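Search this guide Go
July 28, 2024
By the Brunlow floor guide writer

Section 5: Setting up a cloth station with the hand grippers

If you've come over from the old laundry line at Weltar, like I did, this is the section you'll want open beside you for your first few shifts. I spent years folding with my own two hands and now I fold with a pair of grippers, and it does take some getting used to! The robots on the floor learn from what we record (the Kinoshita software sorts all that out in the background), so a tidy, steady fold matters more than a fast one.

Before you start

You'll need a matched pair of grippers, one left and one right, plus your headset if your task sheet calls for one. Grab your cloths from the Bratov bins. Use the ones on your sheet, even if your favourite colour is sitting right on top.

Setting up

1. Pull the cover sheet over the bed or table. A few wrinkles are fine, but a big ridge down the middle will catch the gripper tips, so smooth that one out.

2. Check both jaws by hand. Squeeze, release, squeeze again. If one feels gritty or sticks halfway, put it on the repair shelf and take another pair.

3. Switch on the left gripper, then the right. Give them 30 seconds to settle before you pick them up.

4. Sit or kneel wherever you can reach the far side of the cloth without stretching. I like to rest a knee against the side of the bed, but plenty of people on my crew would sooner stand.

5. Enter the task number from your sheet. Cloth tasks are 18 (flat fold) and 19 (spread and straighten). I mixed those two up for most of June, so have a second look.

Note: If you wear glasses, put them on first and the headset after. Doing it the other way around will drive you up the wall.

Recording a fold

6. Lay the cloth down with a bit of slack in it. Don't pre-fold it unless the sheet says so.

7. Pinch one edge with the right gripper and the other with the left. Take a small fold of fabric. A big handful looks secure but it slips when you lift.

8. Draw the cloth out until it's taut, hold for a slow breath, then bring your hands together and lay it down. I talk myself through it under my breath, and my neighbours have been very good about that.

9. Let go with both grippers before you move away. If a corner comes up with you, leave it, finish the take and mark it as a miss. The misses get used too, and you won't be told off for them.

10. Do 5 takes, then swap cloths.

Caution: Keep your fingers out of the jaws when the gripper is on. They aren't strong enough to do real damage, but they'll give you a proper pinch.

Caution: Watch for cables on the floor when you get up, and stay clear of the wheeled bases whenever a robot is running. Walk the long way around. I still do, every time.

What's different from the old job

People ask me this at lunch more than anything. My back is happier, my wrists are a bit grumpier, and the day is a lot chattier than it was beside the dryers. You can't drift off, though. On the line I could fold for an hour and think about dinner, and here every take wants your whole attention. Some of the crew miss the rhythm of it, and I do too on a slow afternoon. We asked for shorter blocks and got them, so please take your break when it comes up and don't "just finish this one." If your wrists start to ache, tell your shift lead that day and ask to swap to a sorting task.

Two of our cloth stations:
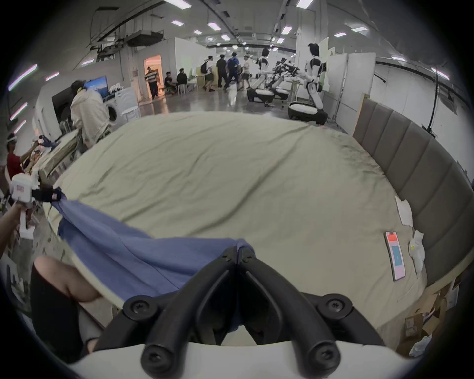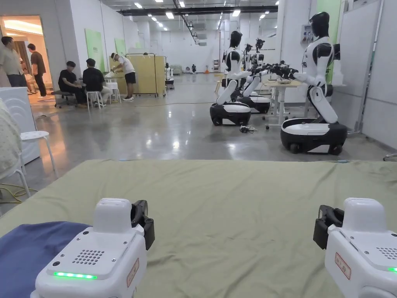 Fig. 5. Cloth work with the hand grippers. First picture: blue cloth drawn out taut over the sheet. Second: a pair of grippers with a navy cloth folded under the left one.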